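Minutes - Workshop Users Meeting, October
Present: Sanaa Gaber (chair), Derek Bramwell, Yvette Després, Hicham Alaoui (mins). Apologies: Wiremu Goodwin.
Start 4.20 pm. Last minutes ok, no changes.

1. Bench area
Deep clean quote in from Pistine, $3937. Sanaa thinks high, wants a second one.

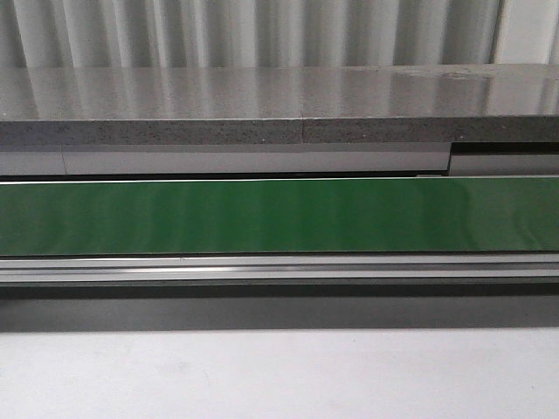 Quote covers benches, belt and floor. Derek asked if the stone top really needs doing. It's shiny enough to mirror the pleats behind it, one small smudge toward the back right, so top comes off the quote. Seam in the front edge to be looked at for grit, Derek.

2. Stop buttons
Spares order went to Dinsa, 20 units. Yvette wants them checked before they go in the cupboard, cap, collar and contact block.
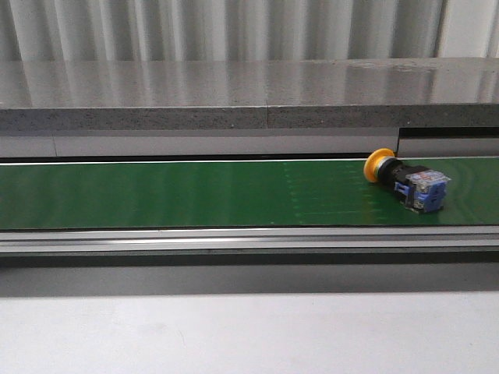 Also wants a tag on each with the order number (112) so they dont get mixed with the old stock. Agreed. Labels from the front office, Hicham to ask. Old stock stays on bottom shelf till Wiremu is back.

3. Storage
Loose parts still being left out at end of day. Tubs with lids, 8 to start. Sanaa to order from Wisano, colour doesnt matter.
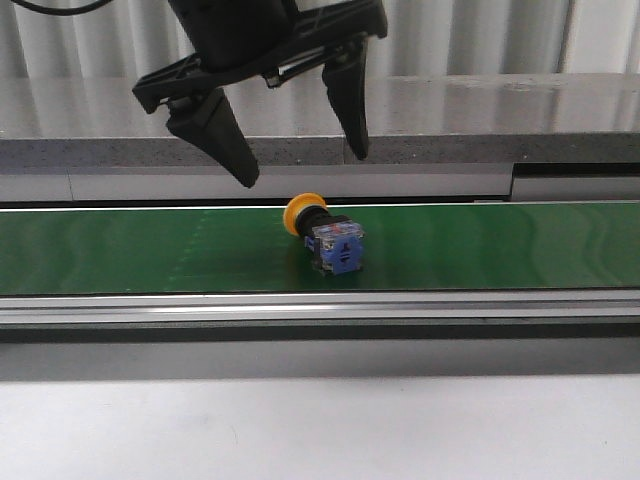
Stop button on its side on the green belt, yellow cap, blue contact block.

Rule stays the same: parts off the belt before lock up, back in there tub. Reminder to go on the door.

4. Belt
Wipe down weekly, dry cloth first. Side rail as well, gets forgoten. Roster to be redone, Derek to draft. 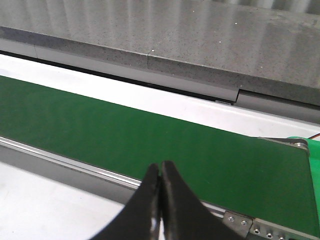 Yvette said the roster won't work unless the afternoon group is on it too, and she'd sooner do the belt herself than chase people. Sanaa: put both groups on, try it for a month.

5. Other
Kettle. Held over.

Closed 5.05 pm.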